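Review: the Tronel kitchen arm and the matter of the lid
By the Sleiman Home Desk
May 2022

I have been reviewing kitchen gadgets long enough to own three avocado tools, so when the Tronel came up for review I had one question. Can it cook? The answer from Tronel was that it can handle cookware, a phrase I have since come to admire.

So we started with a saucepan. Pot on a felt pad, pad on a table, no stove anywhere near it. The chore was the lid: off, down, back on. My nephew could do this at 2, though he preferred to do it at dawn.

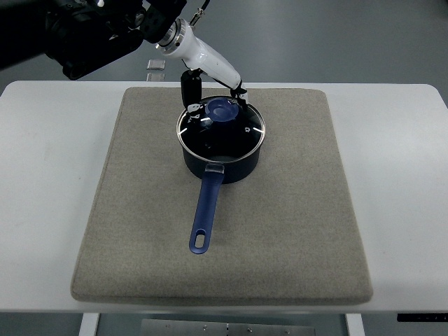

Fingers on the knob, lid at a tilt.

Glass lids are a mean test. They're shiny, they're see-through, and a round knob gives you very little to hold on to. The Tronel goes at it from overhead with great seriousness, like a man defusing a casserole. I gave each try a score for grip, for gentleness and for whether I wanted to step in and do it myself. That last one ran high all afternoon.

The grip I liked. The pace I did not. One full round took 31 seconds on my kitchen timer, and pasta water boils over in a lot less than that – I have the stovetop to prove it. At $2,748 a month to rent, you could also hire a person, who would then wash the pot.
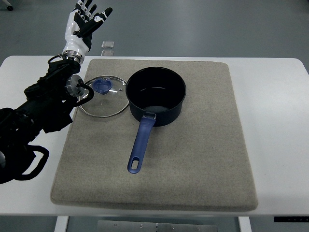

Lid down on the mat beside the pan, hand up and open.

Setting a lid down flat is the half of the job people forget. Mine usually lands on its knob and spins. I'd call this the Tronel's best trick, and I'd pay real money for it if the real money were a good deal smaller.

What's missing is everything on either side. It won't find the pot in a cupboard, it has no opinion on whether the rice is done, and the sink is out of the question. The Ollden we tried in January couldn't manage lids at all, so there's movement. Slow movement.

Verdict: 3 out of 10 as a cook, a good bit higher as a lid stand.

Related
Ollden countertop arm: folding one towel
Eltodent jar opener, six months on
Do you need a second colander?

Contact us | © 2022 Sleiman | Back to top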